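Six weeks of looking after a gripper

Sun 3 March

The quick-start sheet says the Flunix hand-held gripper needs "minimal upkeep." I have had mine since the end of January and I would like a word with whoever wrote that.

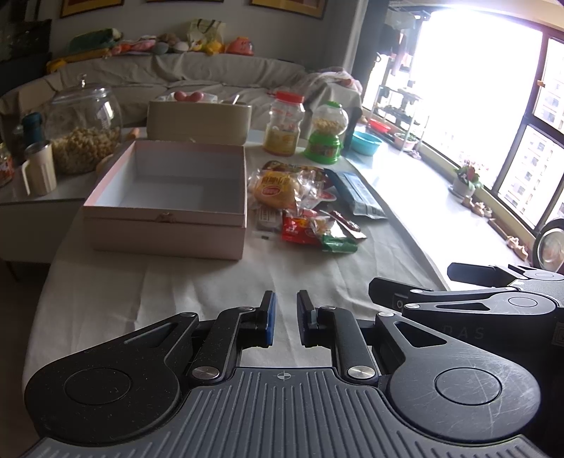
What minimal upkeep means in my house is a session with a soft brush, a lint-free cloth and a 2 mm hex key, every 10 hours of use. I keep a log. The sheet suggests every 100 hours, and I believed it until the middle of February, when the fingers started closing a hair late on one side. Packets kept twisting as they came up. I blamed the tracking software for two evenings, which is what the Perkero forum told me to do, and the software was fine. It was fluff in a joint.

So, pins first. The two big silver ones at the base of the inner links carry most of the load, and they are where I start. I work the links open and shut slowly and feel for grit. If it drags, I brush around the pin and try again. The small pins on the upper joints get the same treatment, only with more swearing. No oil. The Prukthorpe people sell a little bottle of it for this, and all it did on mine was hold on to the dust.

The ridged top plate collects dirt too, but that is cosmetic and I mostly leave it. Same goes for scratches on the outer arms. One forum post claims they throw off the calibration. I ran the Oyelaran check with mine scratched up and got what I got when it was new, so I'll wait for somebody to show me numbers.

Pads are a different story. A blue pad with snack grease on it will let go of anything in a shiny wrapper, and shiny wrappers are most of what I pick up. Warm water, one drop of dish soap, air dry overnight. Don't use alcohol. I did that in February and the surface went slick, and a replacement took 6 days to turn up.

After cleaning I do 72 open-and-close cycles by hand before I record anything. The number comes from the manual and no reason is given for it. I have tried stopping at half and could not tell the difference, but I still do the full set – I'm not proud of that.

What I still don't trust is the zero point. It drifts, always toward open, and resetting it fixes things for about a day. Support says to tighten the base. I have tightened the base. Next weekend I'm taking the inner links off to look at the seats underneath, and I'll post what I find, including if I can't get it back together.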